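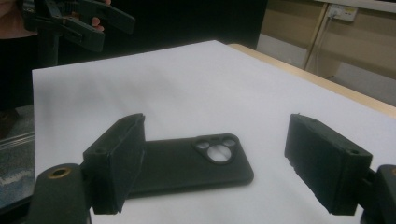
Fig. 1. Matte black phone case laid flat on white paper. The paper shows through the camera openings.

Product Packing and Presentation, Unit 4
Handout: Small flat goods (phone cases)
Lilibeth Evangelista
6 min read

This unit covers checking, laying out and wrapping a plain phone case for mail order. Bring the case you were given in Unit 3 and your own notebook. Paper, tissue and mailers are in the supply cabinet.

1. The work surface

Cover the table with one sheet of white paper before you put anything on it. Dark plastic picks up dust and grit from a bare table, and on white you can spot crumbs and loose fibers right away. Change the sheet when it gets marked. A sheet that doesn't reach the table edge is fine as long as the whole case sits on it.

Lay the case flat with the long side running left to right. Everyone in the room should use the same direction so that we can compare work.

2. Parts to know

Rim: the raised lip that goes around the case. The one in Fig. 1 is only slightly raised.
Corners: softly rounded on this model. On other models they may be thicker.
Camera cutout area: on this case, a raised rounded square near one end. It has four round openings, one large, two medium and one tiny. The tiny one sits between the two medium ones.

Learn to tell the openings apart by size. Clener and Vovau both sell cases in our stock that look alike from a few feet away, and the openings are the quickest way to sort them. Write the pattern down in your notebook as a small sketch. Words alone have caused mix-ups in past classes.

3. Checking

Run a clean fingertip around the rim, then around each opening. Feel for burrs and leftover bits of molding. Look through every opening at the paper. You should see clean white with a sharp edge all the way around. A ragged edge goes in the reject tray with a slip saying which opening it was.

Matte finishes show finger oil. Hold the case by its sides and wipe it once with the dry cloth. Do not use spray.

Tilt the case toward the light to look for scratches. A shadow under the rim is normal and should not be written up as a mark.

4. Wrapping

Cut the tissue to the length on your Cemum card. Place the case in the center, fold the long sides over, then the ends. One small sticker holds it closed. Do not tape over the camera area; the tape pulls the tissue down into the openings and it tears when the customer unwraps it.

Slide the wrapped case into the mailer with the camera end first. Stock code 594 is the narrow mailer. Anything with a thick corner takes the wide one.

5. For next time

Pack 9 cases on your own and keep the slips. Milagros Barrientos will check them at the start of class. Grading is out of 100, with 44 points for the checking step and the rest for wrapping and labels.

If you missed the July session on labels, ask Brenda Lucero for the sheet. Read the Leiva packing guide, sections on tissue and mailers only.

3 comments
12 shares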